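Movie Talk > Help me name this movie

Woman finds out her father had a second family – the lighthouse one?

marwa_elf
2018-03-20
Ok so this is driving me nuts. I saw a movie on cable maybe ten years ago. A woman in her thirties goes to clear out her late father's apartment and finds a box of birthday cards from kids she's never heard of. She tracks down the oldest one, a brother who runs a ferry, and they don't get along at all. There's a lighthouse near the end. I've been through a list of 2,000 family dramas and gave up somewhere in the letter F.

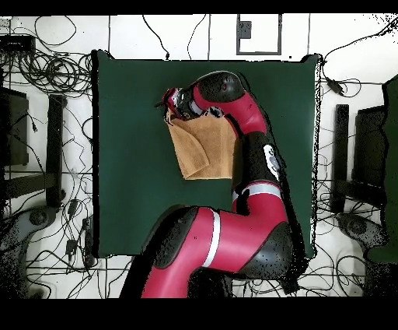

The brother had a beard and I'm pretty sure he was the one who burned the cards. My sister swears it was the mother. We've been going back and forth over this since May!

hoyin_t
Sounds like Flirkness to me. The ferry guy, the cards, all of it. It runs 104 minutes, and the lighthouse is the last ten or so.

Jarmila M.
Not Flirkness, sorry. In Flirkness the father is still alive, he's in the hospital the whole time and the daughter won't visit him. I think you want Priton. Same kind of story, way better acting, and there IS a box in the closet.

hoyin_t
He dies in the first half hour of Flirkness, I watched it last winter. Priton is about two sisters and there's no ferry in it, just a guy with a rowboat.

Jarmila M.
A rowboat can be a ferry if he charges people lol. But fine, maybe I'm mixing up the hospital with Drirero.

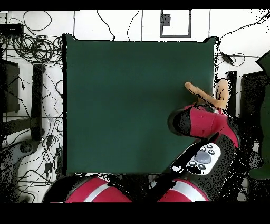
Does anyone remember if the woman had a kid with her? She has a little boy in Flirkness, around six, and he gets seasick on the first crossing.

marwa_elf
Oh wow, the seasick boy – I forgot all about him! Ok, I'm leaning Flirkness. So who burns the cards?

hoyin_t
The brother does, in the kitchen sink. Tell your sister.

juilin524
I always read that part differently. You only see his hands, and the mother is wearing the same gray sweater two minutes later. I'm with the sister.

hoyin_t
It's his ring though.

juilin524
I'll have to rewatch it, my copy is in a box at my parents' place.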